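Kapitel 6
Rückversicherung: Wer versichert die Versicherer?

Ein Sturm zieht über eine Küstenstadt, und am nächsten Morgen liegen beim örtlichen Versicherer 1436 Schadenmeldungen vor. Wie kann ein Haus mittlerer Größe das verkraften? Die Antwort führt uns in eines der spannendsten Gebiete der ganzen Versicherungslehre – die Rückversicherung!

Wir begleiten in diesem Kapitel den Sachversicherer Drimeck, der einen Teil seiner Risiken an die Vumach Rück abgibt. Zuerst geht es um proportionale Verträge, bei denen Prämien und Schäden nach einer festen Quote geteilt werden. Abschnitt 2 behandelt den Schadenexzedenten – und da wird das Rechnen richtig schön.
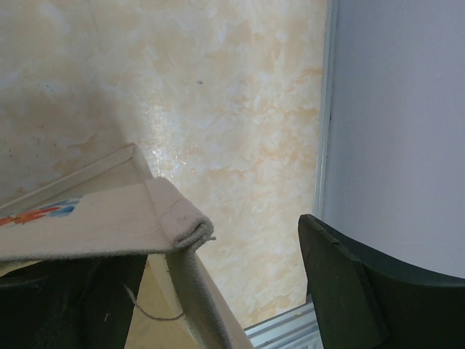

Abb. 6.1: Glänzende Fläche mit Marmormuster in Creme und Orange

Schlüsselbegriffe: Zession, Selbstbehalt, Quote, Priorität, Retrozession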